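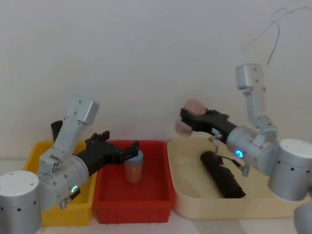

Both arms over the sorting bins at Goodwin. The left gripper is beside the lidded cup in the red bin.

The fault began, as a lot of good stories in this line of work do, with somebody saying it was probably a one-off.

I'd gone to Goodwin to talk about small-object sorting, and I came away with two hours of tape on a single bug. It is a lovely bug. The engineer who found it runs the two-arm bench there and asked me to leave names out of it, so I'll stick to "the engineer", but please imagine somebody who talks with both hands and keeps getting up to draw on the whiteboard.

The job sounds simple. Everyday things get sorted between bins by two arms, and sometimes one arm has to give an item to the other. The planning software is called Gulleo, the grip control is a separate package called Teka, and the two exchange short messages all day long.

"The handover is the bit I love," the engineer said. "Picking up is one machine and one object. With a handover, you've got two machines that both have to believe the same thing at the same moment. If they disagree for even a blink, you find out very quickly!"

They found out in May, late in an afternoon run. The left arm brought a cup up to the meeting point, the right gripper closed on it, and the left gripper didn't let go. Then the right arm set off for its bin.

"So now you have a tug of war," the engineer said. "Neither arm is wrong by its own lights. The right one has been told it owns the cup. The left one is still waiting to be told that it doesn't."

The cup split. The left arm hit its force limit and stopped, as it should. The right arm carried on for a short way with half a lid in its jaws before it stopped too, and that short way was the part that made everyone sit up. Nobody was hurt. The cup cost pennies. But when one arm of a pair stops, the other is meant to stop with it, and on that afternoon it plainly hadn't.

I asked whether they had shut the bench down. "Straight away. We took the power off the arms, wrote up what we had, and then we all went and had a cup of tea, which I would recommend to anyone."
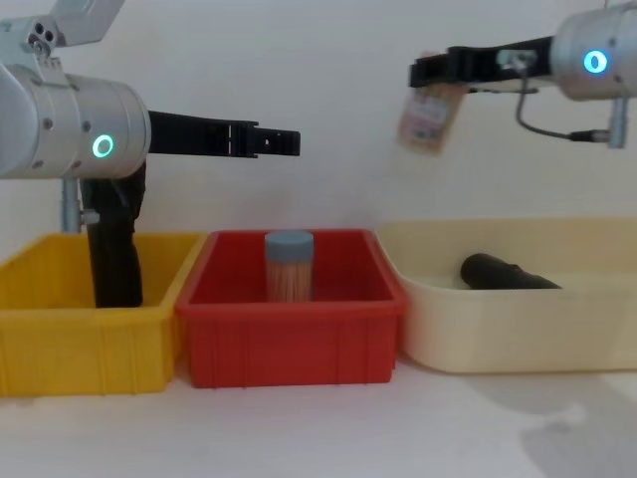
Then came the hunt, and this is where the whiteboard got busy. The first suspect was the object itself. Soft things squash, cloth hangs and swings, and anything with a lid can give way in the jaws, so the team wondered if the grip sensing was being fooled. They ran 1,000 handovers with solid blocks, which squash hardly at all, and got no failures. Case closed, you might think.

"That was my worst day," the engineer told me, grinning. "I'd written the email. I had it all typed out, saying it's the soft objects, we'll tune the grip and move on. And then a colleague asked if we'd run the blocks at the same speed. We hadn't. We'd slowed everything down to be safe."

So they did another 1,000, same blocks, full speed, behind the guard with the force limits turned well down. This time the handover jammed 19 times. The softness of the objects had nothing to do with it. It was all timing.

What was happening, as far as I could follow (and I made them explain it twice), was that Teka sent its "I have it" message as soon as the jaws met resistance, and then sent a second message once the grip had settled. At low speed the two arrived in order. At full speed the second could overtake the first, and Gulleo, seeing an old message after a new one, threw both away. The right arm had its own local copy and went ahead. The left arm heard nothing at all.

The stop problem had the same root. The left arm's "I've stopped" went down the same queue and sat behind the muddle, for up to 6 tenths of a second.

"A stop should never stand in a queue," the engineer said. "I've said that to students! I've said it in talks! And there it was on my own bench - in a line, waiting its turn."

The fix came in two parts. The stop signal now has its own wire between the controllers, with no software in the middle. And every handover message carries a number, so a late one gets put back in its place before anything acts on it. The receiving arm also has to wait, holding still, until the giving arm reports its jaws open. 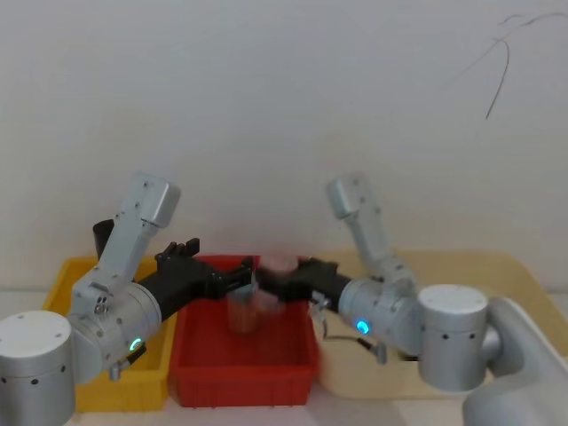

A handover above the red bin, with the plastic cup between the two grippers.

The waiting does cost time. The engineer doesn't mind. "People watch it and ask why it pauses. I love that pause. I'd make it longer if they let me."

A sister bench at Urkow uses the same pair of packages, and the team rang them on the first evening, well before they knew the cause. Urkow went back through their logs and found the same swapped messages, though none had led to a jam. They run slower there.

Before I left I asked what was next on the list. Scissors, the engineer said, blunt ones to begin with, and then went off to find a pen that still worked.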